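**Vulley opens its new sorting room in Pacheco - come see us!**

2021-11-11 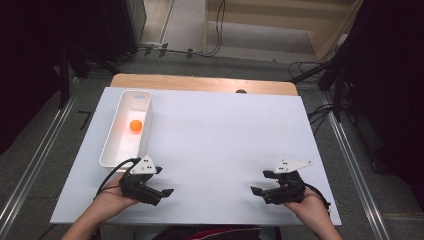
*An orange ball in a white bin on the tabletop.*

I'm so happy to share this one! After 15 months of hunting for a space, my little toy library, Vulley, has a second home in Pacheco. We have 266 games and puzzles to lend, and you can keep each one for 8 weeks (yes, the big train sets too). Membership is free through August, thanks to our friends at Amton. Doors open at 2 - bring the kids, and bring back your overdue puzzles!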